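August 2025
Minutes by Marichka Yurchenko

Allotment society, Thursday evening. I took the notes again, so forgive the gaps - I was also pouring the tea!

Oleksandra opened with the water bill, £385 this quarter (groans all round). Melaniia wants a second tank, 1,000 litres, behind the Turov Lane gate. Agreed, if Tineke can get the price under £700.
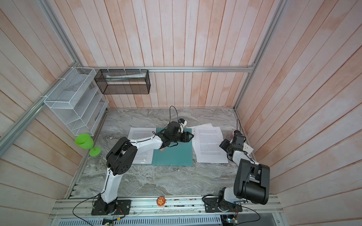
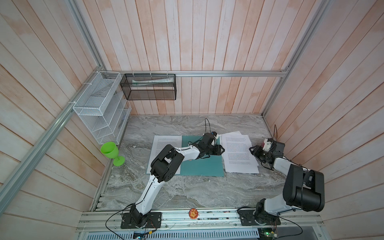 Pale pinkish planks and a marble-patterned top.

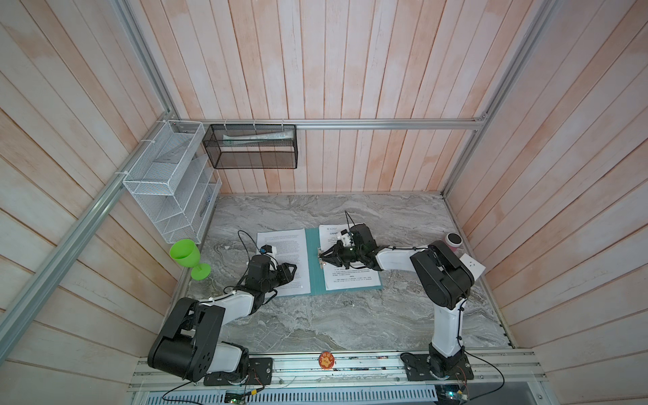
Valentyna asked whether plot 5 is free yet. It is, but the brambles come with it. She's having a look on Saturday with her big loppers.

Bonfire moved to November. Seed swap still needs a host.

Recent items
Slugs: what worked
July minutes
Plot waiting list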